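Simulation first for the Clornlow robotics students

Linnea Hägglund has run the manipulation course at Clornlow for two years, and in that time the students have spent most of their hours in simulation. "They want the arm on day one," she says. "They get it in March, once their code has passed."

The task in the current unit is to pick up a cup and place it on a shelf. Each student group submits a controller, which is run 117 times in Trullano, the department's simulator, with lighting and surface colours altered between runs. A grasp counts if the cup is still held after the lift. 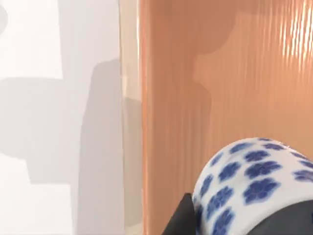 Wrist views are where most groups lose marks, according to Hägglund. Their early detectors were trained on plain backgrounds and treated any hard edge as an object. She points to the shadow thrown across the ribbed orange panel, which is much larger than the cup and has a clear outline of its own. "A simple threshold will pick that up every time. The blue flowers on the cup are a better cue, but they get narrow towards the side, so matching one flower is not enough."

Groups may use any method they can explain in writing. One, Kusteck, dropped colour altogether and worked from depth. Another, Dalen, kept colour and trained on 251 rendered views, nearly all of them with the lights moved. Dalen's error was lower, though its controller took longer to settle before closing the fingers.
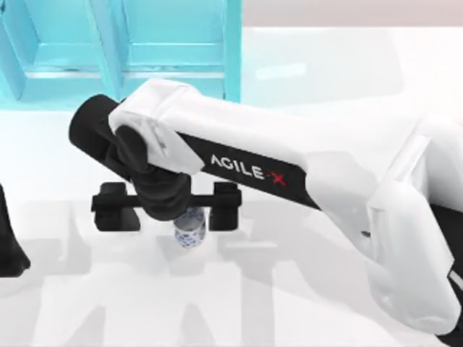
Marking is split between the controller and the logbook. Hägglund reads the logbooks herself and asks for failed runs to be kept in full, with joint positions and the random seed. "If I can't repeat the fault, I can't mark the fix," she says. Final submissions for the unit close on 1/18/19, and groups that miss the pass mark may resubmit once.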